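3. Montaje y puesta en marcha en el taller compartido

3.1. Espacio y mobiliario

El montaje se realizó en el taller compartido de Granau, en un módulo separado del resto por paneles grises. El taller funciona por turnos y el módulo tiene que quedar libre para otros usuarios entre una sesión y la siguiente, lo que condicionó casi todas las decisiones de diseño. Se descartó desde el principio una bancada fija. Se utilizaron mesas plegables blancas, del mismo modelo que emplea el taller para sus cursos, y el brazo se fijó con una placa de apriete que se retira sin herramientas especiales.

La rigidez de una mesa plegable es claramente inferior a la de una bancada de perfil de aluminio. En las primeras pruebas, una parada brusca del brazo con el codo extendido producía una oscilación visible en el extremo de la pinza. Se limitó la aceleración de las tres primeras articulaciones y se añadió una espera de 200 ms antes de cada cierre. Con estos dos cambios la oscilación dejó de afectar al agarre, a costa de un ciclo más lento.

3.2. Control y cableado

El programa de control se ejecuta en un ordenador portátil y se apoya en la biblioteca Vullar, a la que añadimos un módulo propio para la pinza. La pinza es paralela, de dos dedos, y se controla en posición y no en fuerza. El módulo interpreta la corriente del motor como una estimación grosera del contacto y detiene el cierre cuando supera un umbral configurable. No disponemos de sensor de fuerza en la muñeca.

El cable de la pinza dio más trabajo del previsto. En la primera versión iba sujeto con bridas a lo largo de la muñeca y se tensaba al girar la última articulación más de 150 grados. En la versión definitiva se dejó un bucle suelto junto al cuerpo de la pinza y se limitó el giro por software. El bucle puede rozar objetos altos colocados a ese lado, de modo que todas las trayectorias de aproximación se hacen en vertical.

3.3. Tarea de agarre

La tarea consiste en tomar un objeto blando apoyado sobre la mesa y depositarlo en un plato cuadrado situado en la misma superficie. Es deliberadamente sencilla. Interesaba comprobar si un montaje de este tipo, sin bancada y sin sensor de fuerza, permite manipular objetos deformables con una repetibilidad suficiente para un uso aficionado o docente.

La altura de cierre resultó ser el parámetro más delicado. Los objetos son bajos, y si los dedos se cierran demasiado arriba el material escapa hacia abajo y queda sobre la mesa. Si bajan demasiado, las puntas tocan el tablero y el umbral de corriente se dispara antes de tiempo. Se fijó una holgura de 2 mm entre la punta de los dedos y la mesa, medida con galga al comienzo de cada sesión, ya que el tablero no queda siempre a la misma altura al desplegarlo.

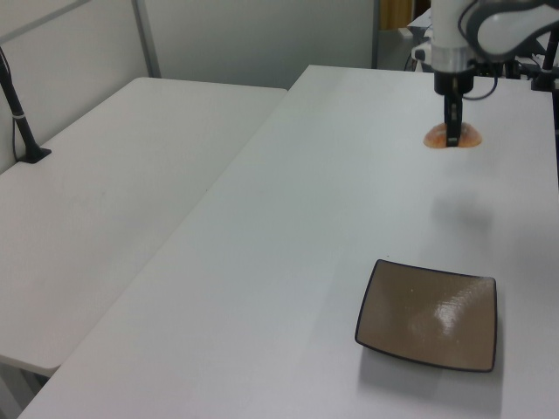

Figura 3. Cierre de la pinza sobre un objeto blando de color naranja, con el plato de destino en la misma mesa.

El umbral de corriente se ajustó por separado para cada objeto siguiendo el procedimiento de la guía Wonmont, que parte de un valor alto y lo reduce hasta que el objeto se desliza durante la elevación. Al valor de deslizamiento se le suma un margen fijo. El procedimiento es lento y exige repetirlo al cambiar el recubrimiento de los dedos, pero no necesita instrumentación adicional.

Se probó también el método de Pritchard, que estima la rigidez a partir de dos cierres parciales consecutivos. En nuestro caso la lectura de corriente tenía demasiado ruido a baja velocidad y las estimaciones no eran consistentes entre repeticiones. No se descarta retomarlo con un filtrado mejor de la señal.

Para la suelta no se aplicó ningún ajuste particular. La pinza se abre por completo a poca altura sobre el plato y el brazo se retira en vertical a velocidad reducida. Los objetos más adherentes pueden quedar pegados a uno de los dedos, en cuyo caso el operario detiene el ciclo, limpia el recubrimiento y anota la repetición como fallida. Los resultados por objeto se presentan en la sección 4.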